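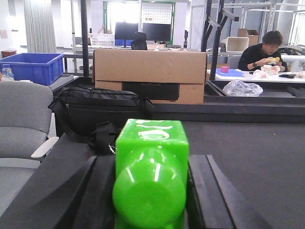

초록색 병과 검은색 숄더백

[소재 노트] 립 제품의 붉은색은 왜 시간이 지나면 달라지는가

지난 호에 붉은색 립스틱의 색조 변화에 관한 문의가 여러 건 들어왔다. 매장 조명에서 고른 색이 저녁 실내에서 갈색으로 보인다는 내용, 바른 직후와 두 시간 뒤의 색이 다르다는 내용, 같은 호수인데 제형이 바뀌자 색이 달라졌다는 내용이 대부분이었다. 이번 호에서는 안료와 염료의 차이, 기제의 영향, 조명 조건, 제거와 보관 순으로 정리한다.

1. 안료와 염료

립 제품의 붉은색은 크게 두 계열의 착색제로 만든다. 하나는 기제에 녹지 않고 입자로 분산되는 안료이고, 다른 하나는 용매에 녹아 피부 각질층에 흡착되는 염료다. 산화철과 레이크류가 전자에 속하고, 틴트에 쓰이는 수용성 타르색소와 브로모산계 색소가 후자에 속한다.

안료는 입자가 입술 표면에 얹힌 상태로 빛을 산란하고 흡수한다. 도막이 유지되는 동안에는 색이 거의 변하지 않으며, 도막이 벗겨지면 색도 함께 사라진다. 산화철 비중이 높은 제품은 벽돌색이나 적갈색으로 기울고, 은폐력이 높아 입술 본래 색의 영향을 적게 받는다.

염료의 거동은 이보다 복잡하다. 브로모산계 색소는 제품 안에서는 옅은 주황색을 띠다가 입술의 수분과 pH 조건에서 분홍이나 적색으로 발색한다. 흔히 '체온에 반응한다'고 소개되는 제품 상당수가 이 원리를 쓴다. 온도보다는 수분과 pH의 기여가 크다. 발색이 끝나기까지 몇 분이 걸리므로 바른 직후의 색으로 호수를 판단하면 오차가 생긴다.

두 계열을 섞은 제품도 많다. 이 경우 처음에는 안료의 색이 우세하고, 유분과 함께 안료가 닦여 나간 뒤에는 염료가 남긴 색이 드러난다. 오전에 바른 정적색이 점심 이후 푸른 기가 도는 분홍으로 남는 현상은 대개 여기서 온다.

2. 기제의 영향

같은 착색제를 같은 농도로 넣어도 기제가 다르면 색이 다르게 보인다. 광택형은 표면 반사가 특정 각도에 집중되어 그 외 각도에서는 채도가 높고 짙게 보인다. 무광형은 분체가 빛을 여러 방향으로 산란시켜 백색광 성분이 섞이므로 채도가 한 단계 낮게 느껴진다. 무광 제품 위에 투명 글로스를 얹으면 색이 갑자기 깊어지는 것도 같은 이유다.

Jolero의 붉은색 라인은 이 차이를 확인하기에 적당한 사례다. 2435호는 크림형과 벨벳형 두 가지로 나오며, 표기된 색상명은 같다. 편집부에서 두 제형을 백색 아크릴판에 같은 두께로 도포해 비교한 결과, 벨벳형이 더 밝고 덜 선명하게 관찰되었다. 육안 비교이며 측색기 수치는 아니다. 크림형을 쓰던 독자가 벨벳형으로 옮길 때는 한 단계 짙은 호수를 먼저 시험하는 편이 낫다.

휘발성 실리콘을 쓰는 지속형 제품은 또 다른 변수를 갖는다. 도포 직후에는 액상이라 광택이 있고, 휘발이 끝나면 무광 막이 된다. 색 판정은 막이 완전히 마른 뒤에 해야 한다.

3. 조명 조건

붉은색은 조명의 분광 분포에 민감하다. 연색성이 낮은 LED 가운데에는 장파장 적색 영역의 출력이 부족한 것이 있고, 그 아래에서는 정적색이 탁한 갈색으로 보인다. 일반 연색지수(Ra)는 채도가 낮은 시험색의 평균값이라 선명한 적색의 재현을 충분히 반영하지 못한다. 붉은색을 볼 때는 특수 연색지수 R9를 함께 확인해야 한다.

색온도도 관여한다. 전구색 조명에서는 주황 기가 강조되고 푸른 기가 약해진다. 주광색에서는 반대다. 조색 담당자 Genji Uchida는 서면 답변에서 다음과 같이 설명했다.

"붉은색 네 가지를 나란히 놓고 조명만 바꾸면 순서가 뒤바뀌는 경우가 있습니다. 낮에 가장 차갑게 보이던 색이 전구색 아래에서는 중간으로 옵니다. 구매 전에 최소 두 가지 조명에서 확인하기를 권합니다."

손등 시험도 한계가 있다. 손등 피부와 입술은 바탕색과 각질 두께가 다르고, 염료형에서는 발색 결과 자체가 달라질 수 있다. 손등은 제형의 발림성과 건조 속도를 보는 용도로 제한하고, 색은 가능하면 일회용 도구로 입술에 시험한다.

4. 의복 색과의 관계

붉은 구두나 가방과 립 색을 맞추려는 경우, 동일 색의 완전한 일치는 소재 차이 때문에 기대하기 어렵다. 염색 가죽, 에나멜, 새틴은 각각 반사 특성이 다르고, 한 조명에서 일치한 색이 다른 조명에서 어긋나는 조건등색도 발생한다. 색상 계열(주황 쪽인지 청색 쪽인지)을 맞추고 명도는 차이를 두는 방법이 실무에서 쓰인다. 스타일리스트 Euan Kinnear는 구두를 기준색으로 정한 뒤 립을 더 어두운 쪽으로 고른다고 한다. 밝은 쪽으로 어긋나면 차이가 더 눈에 띈다는 것이 그의 설명이다.

5. 제거와 보관

안료형은 유성 리무버로 도막을 풀면 대부분 제거된다. 지속형의 실리콘 수지 막은 오일을 묻힌 화장솜을 잠시 얹어 두었다가 한 방향으로 닦는다. 염료형의 잔색은 각질층에 남은 것이므로 문질러도 즉시 없어지지 않는다. 반복 마찰은 각질 손상만 키운다.

보관 온도가 높으면 왁스와 오일의 상용성이 깨져 표면에 기름방울이 맺힌다. 발한이라고 부르는 현상이며, 7월 차량 내부처럼 온도가 크게 오르내리는 장소에서 잦다. 가벼운 발한은 상온에서 다시 흡수되기도 하지만, 냄새가 변했거나 표면에 흰 결정이 거칠게 올라온 제품은 사용감이 회복되지 않으므로 교체를 권한다. 냉장 보관은 꺼낼 때 결로가 생길 수 있어 일상 사용 제품에는 맞지 않는다.

독자 질의

문: Himia 틴트를 바른 뒤 Halliday 립스틱을 덧바르면 색이 얼룩집니다.
답: 틴트가 마르기 전에 유성 제형을 올리면 수성층이 밀린다. 틴트를 완전히 건조시키고 남은 액을 티슈로 눌러 낸 다음 립스틱을 얇게 올린다. 순서를 바꾸면 유막 때문에 틴트가 고르게 흡착되지 않는다.

문: 립라이너는 립스틱보다 어두워야 합니까?
답: 정해진 규칙은 없다. 번짐 억제가 목적이면 색보다 왁스 함량이 높은 단단한 제형인지가 중요하다. 색이 걱정되면 입술색에 가까운 것을 쓴다.

Prornwood 무광 라인에 관한 질의는 제형 변경 전후 제품을 모두 확보한 뒤 다음 호에서 다룬다. 제품명과 호수, 사용한 조명의 종류를 함께 적어 보내면 답변에 반영한다.

2022년 7월 16일 발행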